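Call for participants: working group on good practice for hand-held gripper recording in homes

Praditz is looking for people to join a working group that will write a good practice guide for recording household tasks with hand-held grippers. The recordings are used to teach robots to handle ordinary objects. Several teams now do this work in private homes, each with its own house rules, and we want one plain document that all of them can follow.

The group is led by Nanna Kirkegaard. Joar Strand will act as editor and keep the draft up to date between meetings.

What the guide will cover

- Consent from everyone who lives in the home, including those who are out while recording takes place
- What to do about letters, medicine packets, screens and family photographs that may come into view
- Which objects may be handled, and how food and cleaning items are kept apart
- Cleaning the finger pads between homes
- Breaks, working height and strain on the wrist
- How to log a failed grasp, and when a take should be thrown away
- How long recordings are kept and how a household can ask for theirs to be deleted

Who can apply

We have 30 places. You do not need a degree or a background in engineering. We would like to hear from operators with at least two months of recording work, people who have had a team record in their home, cleaners and home carers, and anyone who has worked with safety standards or data protection. You must be 18 or over and able to read and comment on drafts in English.

What you would do

Members read one draft section a fortnight and send written comments. There is an online meeting each month, lasting 2 hours. Members who wish to can also attend a practical day at our Rulten site, where draft rules are tried out at a kitchen table with the usual mix of things on it. Travel within the country is paid back against receipts. The work ends in June with a final reading of the whole text.

Tasks for the practical day

1. Clear a table of small items, one object at a time, following the draft rules on grip and release.

2. Pick up a soft object, such as a sponge, and hold it above the table before putting it down.

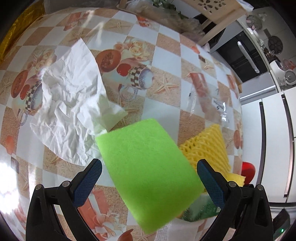 3. Fill in the draft log sheet for both tasks and mark any question that was unclear.

How to apply

Send one page saying what experience you have and which section of the guide interests you most. Please do not send recordings or pictures from other people's homes. Write to Alvar Söderlund at the Praditz office, quoting reference 383. The closing date is October 21, 2022. All applicants will get a reply, and those who are not offered a place may ask to receive the drafts for comment.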